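Chapter 13
Faults Under Shared Load

Objectives. After working through this chapter, the reader should be able to define an internal force, trace a loss of grip to its source, and write a stop rule for two arms that hold the same object.

13.1 The Skarkent stoppage

In June the two-arm cell at Skarkent halted during a folding run. The log held 800 cycles. In 31 of them one arm had let go of the cloth while the other kept pulling. No joint had passed its torque limit, and neither controller had raised an alarm. The halt came from a cable fault on the wrist sensor, which had been reporting the same force value for 159 cycles in a row.

The first report, filed by Gritska, blamed the gripper pads. The pads were replaced and the fault came back. A second review found that each arm was checked only against its own limits. Tension in the cloth is a property of the pair, and neither controller computed it.

13.2 Internal force

When two grippers hold one object, the forces they apply can be split into two parts. The external part moves the object. The internal part stretches or squeezes it and produces no motion. A rigid object turns a small position error into a large internal force at once. Cloth hides the error while there is slack, and the force rises steeply when the slack is gone. A limit tuned on slack cloth will therefore trip late or fail to trip.

A frozen sensor is harder to detect than a dead one. A dead channel reads zero or drops out; a frozen channel returns a value within range. Section 13.4 gives a test for it.

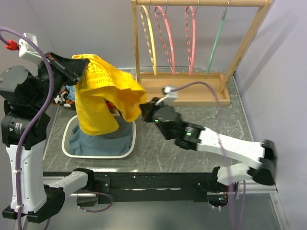

Rey, reviewing a draft of this section, objected that stopping both arms at once is not always the safe response, as a stop under tension leaves the load stored in the cloth and the joints. The objection is correct. The Zirneo rule, introduced in 13.3, has one arm yield along the line between the grippers before either brake is set.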